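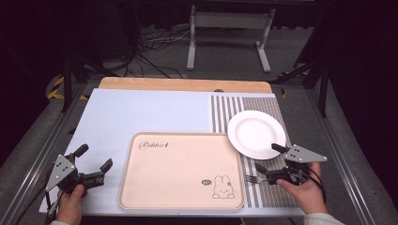
Figure 6. Both grippers in hand over the tray, placemat, plate and fork. The right gripper is above the fork.

6. Recording a table-setting session

Before you begin this section, the handles must be assembled (section 4) and paired with the Dristton logger (section 5). If the logger shows a steady light for only one handle, go back to section 5 and pair the other one again.

6.1 Preparing the table

1. Clear the tabletop and wipe it with a dry cloth. Leave the board underneath in place. It sets the working height, and all later recordings depend on that height staying the same.

2. Put the tray down near the middle of the surface. Any light tray with a raised rim will do. The build in Figure 6 uses a pink one with a rabbit on it.

3. Lay the placemat to the right of the tray, running from the far edge of the table to the near edge. Smooth it from the center outward. A fold will catch a fingertip when you go in low for the fork.

4. Set the plate on the upper part of the mat and the fork on the lower part. The tines can point in any direction, but write the direction in the session log.

5. Check that the rails on both sides are tight. Push each one sideways with your palm. If it moves, tighten the base clamp.

Note: The placemat should contrast with the tabletop. Plain white mats gave poor results in the first Fortin builds, and the stripes on the current mat are easier to pick out in the recording.

6.2 Routing the cables

1. Run the left cable off the near left side of the table and the right cable off the near right side. Do not cross them.

2. Leave enough slack to reach the far edge of the table with your arm straight. On most benches this takes about 30 inches of free cable past the last clip.

3. Coil any extra on the side where it leaves the table. Keep the coil off the placemat.

4. Plug both cables into the hub, left handle first. The hub numbers the handles in the order they are connected.

CAUTION: Unplug the hub before you move or re-clip a cable. Pulling on a live connector can damage the port on the handle, and the port cannot be replaced without opening the case.

CAUTION: Loose cables on the floor are a trip hazard. Keep your feet and your chair clear of them, and stay outside any floor area marked with hazard tape while the rig is powered.

6.3 Holding the grippers

1. Push long sleeves back from the wrist if they hang loose. A close-fitting cuff is fine.

2. Take one gripper in each hand, with the fingers pointing toward the table. The triangular plate with three holes must stay uncovered. Check this on both hands before every session.

3. Open and close each gripper fully, 2 times. Watch the logger while you do this. The bar for each handle should travel from end to end without jumping.

4. If a bar stops short, run the finger calibration again (section 5.3). Do not try to make up for it by squeezing harder.

6.4 Recording

1. Hold both grippers open above the table and press the foot switch. Wait for the tone.

2. Bring the right gripper down over the fork. Close on the middle of the handle, lift it clear of the mat, and carry it to the tray.

3. Steady the tray with the left gripper if it slides. Touch the rim only.

4. Lower the fork into the tray and open the right gripper. Do not drop the fork from a height – the impact shows up as a spike in the finger data.

5. Return both grippers to the starting position and press the foot switch again.

6. Put the fork back on the mat by hand and repeat. One set is 14 runs. Rest your wrists between sets.

Note: A slow run is still a good run. Delete a run only if the fork was dropped, a plate on the handle was covered, or the logger lost a handle partway through.

6.5 Saving the set

Hold the save button until the display reads 100 percent, then release it. Copy the set to the Nustura folder on the workshop computer before you switch off the hub. The logger keeps only the most recent set in memory.

Cable lengths and clip positions in this section are from the bench layout by Réjean Marchand, revised in July. If your handles have the older Bimetti connectors, see appendix B for the adapter wiring.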